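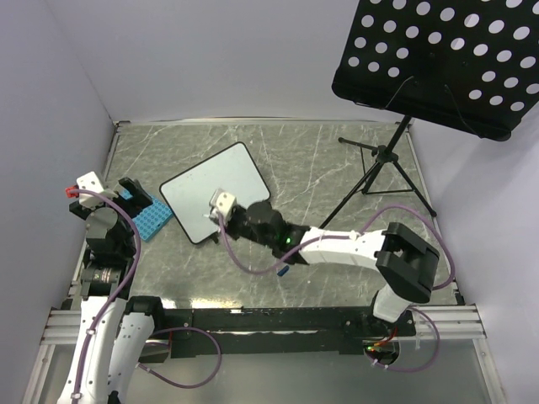
Figure 2. Work surface with the perforated blue rack and the small whiteboard, both set at an angle to the table edges.

3.2 Surface and object layout

All layouts were prepared on a gray tabletop with a white-veined marble pattern, enclosed by pale lavender-gray walls. The veining was kept on purpose. In an earlier study at Forkthorpe, a plain surface made object borders easy to find, and the resulting boundary scores did not carry over to patterned counters (Paisan and Wongsuwan, in preparation).

The layout in Figure 2 pairs two flat objects with different surface properties. The whiteboard has a mostly blank white writing surface inside a black rounded border, so its outline is carried almost entirely by the border. The rack is blue and perforated with rows of small round holes. Its outline contrasts well with the gray table, but the holes produce a dense set of internal edges that a boundary measure has to ignore.

Objects were placed by hand from printed layout cards. Neither object was squared to the table, as alignment with the walls had inflated agreement between annotators in the September pilot. The full set contains 900 layouts, of which 99 were held out for the repeat placement test. In that test Nattawut Paisan rebuilt each layout from its card without access to the first placement, and the two versions were compared for position and rotation.

Rotation error was larger for the whiteboard than for the rack. We attribute this to the rounded corners, which give the person placing the board no sharp point to match against the card. Layouts with a rotation difference above 20 degrees were rebuilt and are marked as such in the Oltel index.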